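# Section 4: First Jobs for Your Bench Arm

*Stuvel bench arm set-up guide, written by Elsie Sedgwick with bench notes from Jamie Tapley*

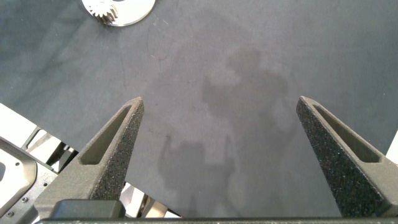

By now you've bolted the arm down, run the joint check in Section 3, and watched it wave at you. Great fun, and now comes the part everyone really asks about: can it do a chore yet?

Some of them, yes! It can pick one part off a flat surface and set it in a tray, over and over, while you get on with something else. It can do that with gears, washers, jar lids, and most things with a firm edge. It can't fold a towel in any way you'd want to look at, and it has no business near a sink. We've tried to say plainly in this section which is which, and the table in 4.4 gets updated whenever one of us finds something new it can manage.

## 4.1 Before you start

You'll need:

- the arm, mounted and powered, with the joint check passed
- the matte work surface
- one small metal part, such as a gear
- a shallow tray with a non-slip base
- the stop button, within reach of your free hand

**Note:** Shiny parts are harder than they look. A polished rim throws back bright light, and the wrist camera can mistake the glare for the edge of the part. Turn off any desk lamp that points straight down before you teach a pick.

**Caution:** Keep hands, sleeves, and hair away from the fingers whenever the status light is green. The grip is gentle at the factory setting, but it will still pinch.

## 4.2 Teach a single pick

1. Press **Home**. Wait for the arm to stop moving.
2. Select **Open** to spread the fingers all the way.
3. Lay the part flat on the surface, past the fingertips, with clear space on every side.
4. Open the camera view and choose **Find part**. A green outline should settle on the part within 7 seconds.
5. If the outline jumps between the part and the arm's shadow, choose **Learn shadow** and follow the prompts. You only have to do this again if you move the arm or change the lights.
6. Set the grip force to 60. Don't go higher for a first try.
7. Choose **Approach**. The arm moves over the part and waits.
8. Check that the part sits between the fingers. Nudge with the arrow keys if it doesn't.
9. Choose **Close**, then **Lift**.
10. If the part stays put in the grip, choose **Save pick** and give it a name you'll recognize next month.

The first clean lift is a lovely moment. Darren Horrocks at the Cheetham shop had been threatening to send his unit back, and after his first saved pick he stayed late to teach it six more.

**Note:** Grip a gear across its flat disc wherever you can. If the fingers close on the teeth, the part tends to twist as it lifts and may land in the tray on its side.

## 4.3 Repeat the pick

1. Put the tray inside the blue reach line in the camera view.
2. Choose **New job**, then add your saved pick.
3. Choose **Teach drop** and guide the arm over the tray.
4. Set the number of repeats. Start with 7.
5. Press **Run** and stay with it for the whole first batch.

Once a batch runs clean, you can raise the repeats. Our longest bench run was 400 picks of the same part, with a person in the room and the tray emptied along the way. We had one dropped part and one pause for a lighting change when the blinds came up. Jamie was grinning for the rest of the afternoon.

**Caution:** Don't leave a job running in an empty room. The arm will stop if it feels a hard bump, but a light object that rolls into its path can get pushed off the surface with no alarm at all.

## 4.4 What it can do so far

| Chore | Status | Comment |
|---|---|---|
| Sort flat metal parts | Good | Our favorite first job |
| Move jar lids to a tray | Good | Wipe greasy lids first |
| Stack small boxes | Fair | Slow, and the third box leans |
| Pair socks | Poor | Finds one, loses the other |
| Fold a hand towel | Not yet | Keep trying, we are too |
| Anything wet | Never | Not sealed against water |

Shop-floor work is ahead of housework for now. Parts on a bench hold their shape and mostly stay where you put them, and laundry does neither — though sock pairing was on the "Never" line back in January, so we're hopeful.

## 4.5 If something goes wrong

**Error 533, part not found.** Move the part out of the shadow and choose **Find part** again. If that fails, wipe the camera window with a dry cloth.

**The fingers close but the part slips.** Raise the grip force in small steps. Check the fingertips for dust or oil, and brush them clean with a soft, dry brush.

**The arm stops halfway.** Press **Home** and look for a cable caught at the elbow.

**Old scratches show up as parts.** Choose **Learn surface** with no loose parts in view. Fine scratches are normal and don't need repair.

If you're still stuck, write to Maureen Parsons on the help desk and attach the job log. Section 5 covers swapping the fingers.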